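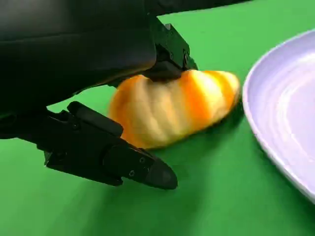
Dralter play food, bakery set: review after four months of use

Reviewed by Hanane Zerouali

The Dralter bakery set is a box of soft toy breads and pastries for pretend kitchens. I bought it at the Slaoui shop in Nellalside to replace a hard plastic set that had cracked along the molding seams. It has been in use since May, mostly on a low play table and sometimes on the floor. The plates and the table are separate purchases and are not part of this review, except where they affect how the food behaves.

Contents and sizing

The set covers rolls, a long loaf, slices, a croissant and a few sweet items. Sizes are close to real for the small pieces and well under real size for the loaf. The roll is the piece I would use to judge the set. It is orange and cream, and the orange is stronger than any real crust. From across a room it still reads as bread.

The pieces are not drawn to one scale. A slice laid next to the long loaf is visibly too big to have been cut from it. Children of four did not remark on this. A child of seven did, on the first day.

Material and compression

The food is a slow-recovery foam with a colored skin. I pressed the roll between two flat boards to half its height, held it for a minute and released it. It was back to shape, as far as I could judge by eye, before I had put the boards down. After 200 repetitions spread over several evenings there was a faint flat area on top, and it was gone the next morning. The loaf did less well and kept a shallow groove where the edge of the board had been.

Finger pressure leaves no mark beyond a few seconds. Fingernails are another matter. The skin on the croissant has three small crescent cuts along the inner curve, and the foam under them is white. The cuts have not spread.

Weight

The roll weighs 19 grams on a kitchen scale. The loaf is the heaviest piece at 120 grams, which I did not expect from its size and which suggests a denser foam. The light pieces skid when a child sweeps an arm across the table. On a smooth tabletop the roll travels further than it should. On a cloth it stays where it is put.

Surface and cleaning

The skin is slightly tacky out of the box. Dralter's leaflet says to wipe with a damp cloth and not to submerge. I followed this for the first three months and then put one slice in a bowl of soapy water for an hour, since that is what will happen to it in most homes. It took up water through the seam on its underside and needed two days on a rack to dry. There was no smell afterward, but the skin has wrinkled near the seam and I would not do it again.

The tackiness went away after the second wipe. Until then the pieces picked up hair and lint, and the cream areas showed it more than the orange ones. Washable marker came off the orange with a damp cloth. On the cream it left a gray shadow that is still there.

Color holds up well otherwise. I kept one roll on a south-facing windowsill for the whole period and a second one in the box. Side by side, the windowsill roll is a little paler on one side - enough to notice when looking for it, and not otherwise.

Use with plates

A roll sits steadily on a flat plate and tips on a bowl-shaped one. The croissant rocks on everything. Two rolls side by side will fit on a child's plate of ordinary size, and a third has to go on top, where it slides off. Mohcine Ezzat, who runs the after-school room at Mastville, uses the same set and has switched to plates with a raised rim for this reason.

Storage

The box is thin card and the lid tore at one corner in the second week. The set now lives in a drawstring bag. Stored loose under heavier toys, the soft pieces took on the shape of whatever was on top of them, and the loaf needed a night in the open to recover.

Spare parts

Single pieces can be ordered. I asked for a replacement croissant and it arrived in nine days, a shade darker than the original. The order form uses catalog numbers and not names: the roll is 176 and the croissant is 191. The numbers are printed on the inside of the lid, so copy them down before the box goes out.

Compared with the old hard set

The plastic breads were easier to clean and could go in the sink. They were also loud on a tabletop and hurt when stepped on. The foam set is quiet and can be thrown without consequence. For a group room where everything is washed weekly, I would still buy plastic. At home I would buy the Dralter set again and leave the loaf out if it were sold without it.

Rating: 4 out of 5. One point off for the seams and the cream-colored skin.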